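This site uses cookies to keep you logged in. By continuing to browse you accept our cookie policy.

Teaching CPU placement - hand guiding or remote?

ralero_bench
We're doing demos for a desktop teardown and rebuild task at the Drorkitstead shop, and I can't decide how to record the CPU part. Hand guiding feels great for the big moves, but my fingers keep nudging the wrist right when it matters. Remote control is slower and I lose all sense of touch. What do you folks do? 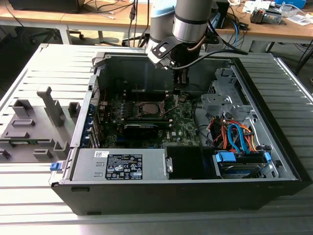
Arm over the open tower, fixture plate on the left.

betow77
Remote, every time! If your hand is on the arm, your hand ends up in the camera view, and then the policy learns from pictures it'll never get again. We threw out 965 demos over that - painful.

filali_fan
Disagree. I've done 1441 by hand guiding and you just hold it farther up. Over a socket like that LGA one I want to feel the arm, because bent pins are expensive.

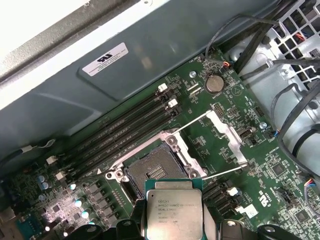 betow77
You're feeling the arm's joints though, you aren't feeling the chip. Go slow on the remote and pause above the socket before you drop. Oh, and keep the load plate and levers open in the same spot every time until the basics work.

ralero_bench
The pause is a good idea, I've been rushing that bit. My wrist view does get pretty crowded when the chip comes in low, like this one:

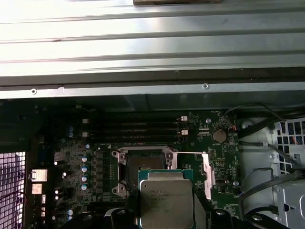

Wrist view, chip just below the open socket and a little to the right.

filali_fan
Keep those! You want starts that are a bit off so it learns to fix them. I still say mix it - hand guide the approach, remote for the last bit.

ralero_bench
OK, trying 2 batches, one each way, same operator. Will post both.

Sign up for our newsletter to get the week's top threads by email.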